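Flilgate End Effector Comparison Kit – Simulation Package

Home > Software > Evaluation packages > Comparison Kit

Product code: FG-EEC-3
Status: in stock (download licence, or supplied on USB stick)
Revision notes last changed: 26th March

Overview

The Flilgate Comparison Kit is a simulation package for customers who need to choose an end effector before buying one. It loads two arm models into one workspace and lets the user fit a different end effector to each. Both sides run from the same controller clock, so contact forces, joint loads and timing can be read against each other without later alignment.

The package is supplied with arm models for the Jondville J4 and the Sornlow bench arm. Either may be fitted on the left or the right. Mixed pairs are allowed. Payload and reach limits are taken from the arm file and cannot be exceeded by the user unless the limit check is switched off in the settings file.

End effectors supplied

Slim gripper, black. Long tapered finger with a narrow tip. Suited to picking from the side and to work close to a board or wall. Opening width, closing speed and holding force are set separately.

Four-finger hand, black. Palm-down and palm-up mounting. Fingers may be driven singly or as a group. A grouped close is the default and is the mode used in all the supplied tests.

Suction cup, single. Flat and slightly curved surfaces only. The seal model is simple and should not be used to size a pump.

Third-party models can be added through the import tool. The Ikeda adapter file is included and covers most wrist flanges the user is likely to meet. Models without a collision mesh will load, but contact readings from them are not valid.

Workspaces

Bench. Plain flat surface, fixed height, no loose items. Used for calibration and for checking a new import.

Bin. Open-topped container with a choice of fill. Slow to run with a full bin; see Requirements.

Kitchen counter. Marble worktop with a grooved wooden cutting board, vegetables and a tiered metal stand. The items on the board differ in shape, which gives a useful spread of grasp widths, and the stand limits the room for approach from the far right. Surface friction for stone, wood and skin is held in three separate tables and can be edited.

All three workspaces have a fixed overhead camera. The view can be written out in a wide strip format or in full height. A wrist camera can be added to either arm, but only one wrist camera may be active at a time in the current revision.

Supplied tests

Each test runs for 100 trials by default. The start position of the target item is shifted between trials using a stored seed, so a run can be repeated exactly on another machine. The tests are:

Approach and hold. The end effector is brought above the target and held still. Drift at the tip is logged.

Grasp and lift. The target is gripped, raised clear of the board and held for 4 seconds. A trial is marked as failed if the target touches the board again within that time.

Handover. The target is passed from one side to the other. This test needs both arms and is not available with the suction cup on the receiving side.

Results are written as a plain text table, one row per trial, with 37 columns. A list of column names and units is in the manual. No score or ranking is produced. Users wanting a single figure must decide their own weighting, and the weighting will depend on the job. 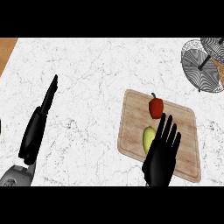
Kitchen counter workspace, overhead camera, strip format. Slim gripper on the left arm, four-finger hand on the right arm over the cutting board.

Controller options

The kit includes position control and force-limited control for both arms. Force-limited control is advised for soft targets. Position control will run faster, but it will report high contact forces on any target with an uneven surface – these readings are correct and should not be filtered out.

An external controller can be connected over the network port. Delay on the link is logged with each trial. Runs with a delay above the limit in the settings file are kept in the table and flagged.

Requirements

64-bit desktop machine with a separate graphics card. The bench and kitchen counter workspaces will run on a modest machine. The bin workspace needs more memory, and the fill level should be reduced if trials start to lag.

Known limits

Soft items are modelled as firm bodies with a contact layer. They do not bruise, split or leak.

Finger wear is not modelled.

Handover with two Jondville arms may stop early if both wrists are near their joint limits. A fix is planned. Until then, move the left base back one step in the layout file.

The January release used a different column order. Tables from that release must be converted with the supplied script before they are compared with new ones.

Licence and supply

One licence covers one machine. Site licences are priced on request. Updates are free for the term of the licence. Arm and end effector models may not be passed on separately from the package.

Related items

FG-EEC-W Second wrist camera module (next revision)
FG-IMP Import tool, stand-alone
FG-MAN Printed manual, spiral bound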